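Brorketness Town Talk > Council and Politics > Heckling at the Hepburn Hall meeting - where do you draw the line?

Started February 21, 2021

Went to my first public meeting in years and I have so much to say about it, so get comfortable.
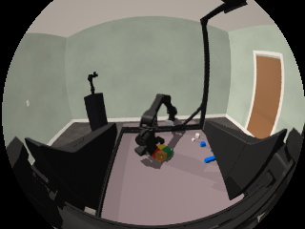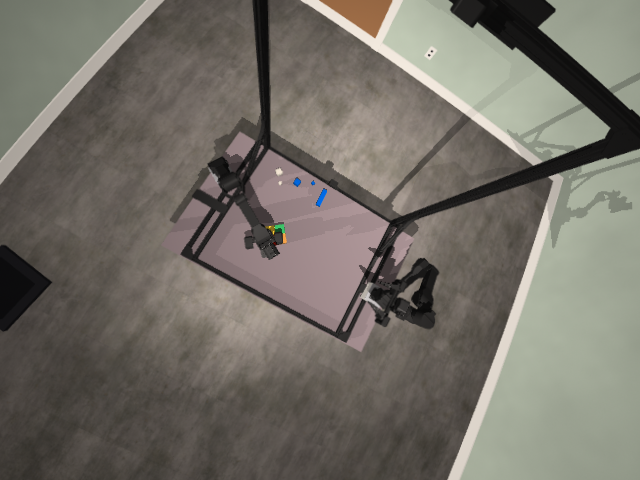
Devendra Dhillon
Section moderator, Council and Politics

OK so! The mayor's budget meeting at Hepburn Hall. I counted myself lucky to get a seat, because the sign-in sheet ran to 214 names and the last time I went to one of these there was me, a man asleep, and the clerk. People care about the bus cuts and I love that they do.

You've probably heard about the part where a guy near the aisle stood up and shouted over the mayor for a good long while, then threw his rolled-up agenda at the stage. It landed short. He was walked out, and the mayor lost her place and skipped the whole section on Route 40, the thing most of us had come for.

My question for the board: is that fair game? I've gone back and forth on it all day. I think shouting is part of politics and always has been. Throwing things, even paper, I'm less sure about.

Please keep it friendly, and no guessing at the man's name.

-----

mapleandthird wrote:

Great write-up, thank you! I was up in the balcony and couldn't hear half of it. For me the line is simple, you don't throw anything at anyone. Paper today, a shoe next time. She's an elected official and she was in the middle of answering the exact thing he was yelling about.

-----

route40rider wrote:

She was not answering it. I've been asking about Route 40 since May and I have two form letters to show for it. The guy lost his temper and I wouldn't have done it, but I understood every word he said. If you only take questions on cards, handed in before the talk starts, people are going to yell.

-----

mapleandthird wrote:

The cards are a bad system, no argument from me. Still don't throw stuff.

-----

old_notard_road wrote:

I go to all of these and have a grand time, I recommend it to everybody. The one over in Trandden last year was much rowdier than this. Half the room booed the county commissioner for the first ten minutes, he put down his notes and just let them, and then he took questions for 60 minutes straight with no cards at all. Best meeting I ever sat through!! I came home buzzing.

-----

Devendra Dhillon wrote:

old_notard_road, I wish I'd been there for that! Do you remember if anyone was asked to leave?

-----

old_notard_road wrote:

One lady, for the air horn.

-----

pb_2212 wrote:

Going to disagree with most of you. It was rude from start to finish. My mother came to hear about the senior fare and left early with a headache. The shouters always say they speak for everybody and they sure didn't speak for her.

-----

route40rider wrote:

Sorry about your mom, and I mean that. The senior fare is on the same page as the Route 40 cut though, so she got cheated out of an answer the same as I did. Has she written in? Bill file 2212 is the one to quote (funny that it's your number).

-----

pb_2212 wrote:

Ha, it's my old house number. She hasn't but I'll tell her. I still think he should apologize.

-----

mapleandthird wrote:

Does anybody know if they'll redo the part she skipped? I'd go again.

-----

Devendra Dhillon wrote:

I called the clerk's office and they're "looking at a date" for a second session, transit only. I asked for open microphones and was told to put it in writing, so I'm doing that tonight - if you want your user name or real name added to the letter, send me a message before I go to bed, I'm up late anyway.

-----

route40rider wrote:

Add me. Real name, I'll message you.

-----

old_notard_road wrote:

Me too! Leaving the air horn at home.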